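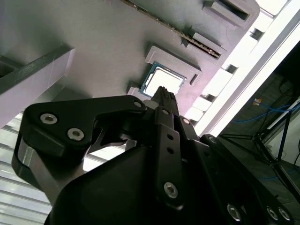 My mother, when she wants to needle me, asks when the robot is coming to do her ironing. She has been asking since I was at school. I used to say "ten years", and then ten years went by and I said it again, and now I say "have you tried hanging things up straight away?" and we talk about the garden.

I bring it up because I've spent most of August reading about machines that can supposedly do chores, and arguing with people in comment sections about it, and I'd like to have something to show for the month.

The dishwasher people always get in first. A dishwasher is a robot, they say, and so is a washing machine, and we already have them. Fine. But a dishwasher is a box of hot water that a person fills and a person empties, and the filling and the emptying are the bits I mind. Nobody ever left a relationship over the part in the middle. Same with the washing machine, which has never once gone looking for the other sock.

The machines I'm interested in are the ones with hands, or with whatever they've got where hands would go. And when you look at what those are being tried on, it's a strange spread. Folding towels, because towels are rectangles. Wiping tables. Putting a cup in a rack. And then small fiddly bench work of the sort you'd find in any repair shop, such as getting a processor in and out of a computer.

That last one has stuck in my mind, as I've done it, badly. Years ago I had a job at a refurbisher called Fusness, on a trading estate with one bus an hour. Old office computers came in on pallets, and we tested them, cleaned them, swapped whatever needed swapping and sent them out again with a sticker on. I was there for 14 months. In all that time the thing I hated most was the processor. Memory you shove in until it clicks. Hard drives have screws. A processor you lower into its socket with your breath held, dead level, no sliding, and then you bring the metal frame down and push the lever, and the lever makes a crunching noise that is apparently fine.

If you get it wrong you bend a pin. If you bend a pin you get to meet the supervisor.

So is it a chore? I'd say so. It's dull, it's the same every time, it has to be done by somebody, and it pays accordingly. It has more in common with emptying the dishwasher than the people who build computers would like to admit. And on paper it ought to suit a machine perfectly. The chip is square and flat. It's always the same size as the last one of its kind. It doesn't have a fitted corner like a bottom sheet, or a lid that belongs to a different tub.
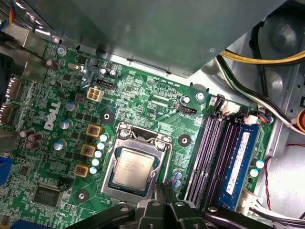 The trouble is everything round it. A socket on a clean bench is one thing, and a socket down inside an old office computer is another. There are leads going over the top of you and bits of the case leaning in from the side. There are little round capacitors standing about at ankle height, waiting to be knocked. A person does a great deal of quiet shuffling in there without noticing: tuck that lead back, turn the case a bit, come in from the other side, use the little finger to hold the frame out of the way. I never wrote any of that down when I trained new starters. I just said "watch me" and then "no, gently".

Watching is, as I understand it, roughly how the new ones learn. You have somebody steer the arm through the job again and again and the software tries to pick up the knack. I find this more cheering than the old way, where a clever person tried to write down every movement in advance. It's also how I learned, and look at me.

I had a long argument about this on the Trellari forum, which is meant to be for people who mend coffee machines but has drifted. One fellow was certain that a robot that gets a job right 96 times in a hundred was as good as finished. I asked him what he thought happened to the other 4. At Fusness, a person who wrecked 4 boards in a hundred would have been moved to the packing bench by lunch. At home it's worse. I would not keep a dishwasher that threw a plate at me once a fortnight, however good the plates looked the rest of the time.

He said people break plates too. They do. I broke 2 in one evening last winter. But I also picked up the pieces, went over the floor in my slippers to check for slivers, and lied about which plates they were. That's a fair amount of extra work that doesn't get counted as part of the chore, and I'd want a machine to manage at least the first half of it.

My Mevura floor sweeper, for the record, cannot get out from under the Bahrami bookcase. It can get in. It does so every morning at half past nine, and I fetch it out with a broom handle, and then I sweep under there myself with the broom, seeing as I've got it in my hand.

So, can they do it yet? Shop-floor jobs first, I'd say, and the tidy ones before the untidy ones, with a person nearby who knows where the off switch is. Then possibly the towels. I'd put processors somewhere ahead of ironing and a long way ahead of changing a duvet cover, which I can't do either without ending up inside it.

My mother has just rung, as it happens. She's bought a steamer.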